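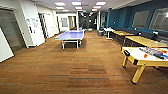

Splitting Long Household Tasks at the Point of Contact

Print this post | E-mail this post

Over the spring, the Pondex project has been testing a simple change to the way its training demonstrations are divided. Until May, each demonstration was stored as a single episode under a single instruction, such as "clear the sink." The new method divides an episode wherever the gripper makes or breaks contact with an object, and each part receives its own short instruction.

The change was prompted by the kitchen tasks. A policy trained on whole episodes would often reach the dishwasher and then stop, having no clear signal that one stage was complete and another had begun. Utensils in the basin were the hardest case. They lie across one another, and a grasp on one frequently moves its neighbors.

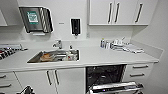

Kitchen work area, with the lower rack of the dishwasher pulled out.

Segment boundaries were taken from finger force and finger opening, with no labeling by hand at this stage. A boundary was kept only if both signals agreed for at least 6 consecutive readings. Instructions were then written by the operators, who were asked to use everyday words and to name the object before the place. The Zatwood planner, which we adopted without changes, selects the next instruction during a run.

The policy trained on divided episodes completed 58 percent of kitchen trials, and the policy trained on whole episodes completed 18 percent. Both used the same demonstrations and the same training schedule. Most of the remaining failures were grasps on thin items, and the planner chose a wrong instruction in only five trials. 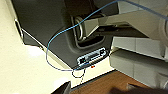

Contact detection is less dependable when the object is soft or flexible. A cable gives almost no force reading until it is pulled tight, and the boundary is then placed too late. In close work such as this, with the light-blue cable looping over the dark housing and passing across one of the fingers, the wrist view carries information that the force signal does not. We are therefore testing a second boundary rule based on the wrist camera alone, following an approach first tried at Alexiou. Early results are mixed – the rule finds more true boundaries, but it also reacts to shadows between the fingers.

A fuller account, including the segment lengths for each task, will be given at the Zistulcombe workshop. The written version will be posted on this blog once the cable trials are complete.

Print this post | E-mail this post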